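Rallberg Tenants Association
Minutes, June general meeting

Called to order 7:05 pm, community room. Quorum met. Minutes of last meeting accepted with one fix (the bike room key deposit is 50 dollars, not 15).

Laundry room
Two dryers at the Lonach Street end still taking cards and not starting. Vendor came once, reset them, same thing next day. Motion to ask for refunds for anyone who kept a receipt or has it on their card statement. Passed. Sign to go up telling people to use the other row for now.
Complaint about wet clothes being moved to the floor. Long discussion. No rule change, reminder in the newsletter.

Courtyard
Bastos quote for the drainage work came in at 925 for the north side only. Second quote needed before we can spend that much, per our own rules. Question whether the south side should be done same time. Bastos to be asked for a price on both. Meanwhile the mat by the gate stays even though people hate it.
Planters: soil delivered, two bags split. Tomatoes are in. Please do not water at noon.

Summer potluck
Galley can do the main trays again for 600, that is without drinks. Last year we ran out of the vegetarian one by 6:30 so want to shift the split. Agreed half and half. Sign up sheet for sides on the mailroom board, please write WHAT you are bringing, last year eleven pasta salads.
Music off at 9:30 pm. Somebody asked for 10, vote taken, stays at 9:30.
Folding chairs need counting before then.

Money
Balance after bills is some 1,000. If drainage and potluck both go ahead that doesnt cover it. Options were raise dues, do a yard sale, or put off drainage to fall. Yard sale had most support. Date to be set at next meeting. Dues stay where they are for now.

Elevator
Inspection done, certificate is posted inside the car. Door on 3 still closes too fast. Management has been written to twice, will write again and copy the city this time. Anyone who has been bumped by the door please send a short note with the time it happend, we want these attached to the letter.

Walls and painting
Hallway painting on 2 and 4 pushed back again, management says after the elevator. Color for the hallways is still open. Some want the same off-white, some want anything else. Pale blue was brought up and got a fair amount of support. Worry that it shows marks. Semi-gloss wipes down better, costs more. Management to be asked for both prices and a sample board in the lobby.

Pale painted wall behind a table, both views:

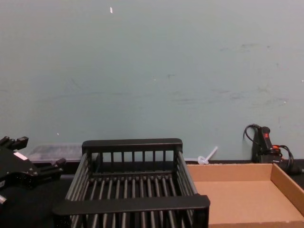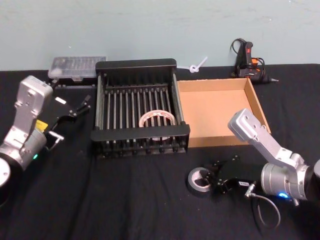 No vote on color tonight, everyone gets two weeks with the samples once they are up. Slips in the box by the mailroom, one per apartment.

Other business
Package thefts, three reported since last meeting. Ask the carriers to stop leaving things in the front vestibule. Lock on inner door sticks in the heat, maintenance request is in.
Recycling pickup moved to mornings, bins out the night before. Flatten boxes.
Request for a quiet hours reminder on 5. Will go in the newsletter with the laundry item.

Next meeting same room, 7 pm. Agenda items in by the week before please.

Adjourned 8:40 pm.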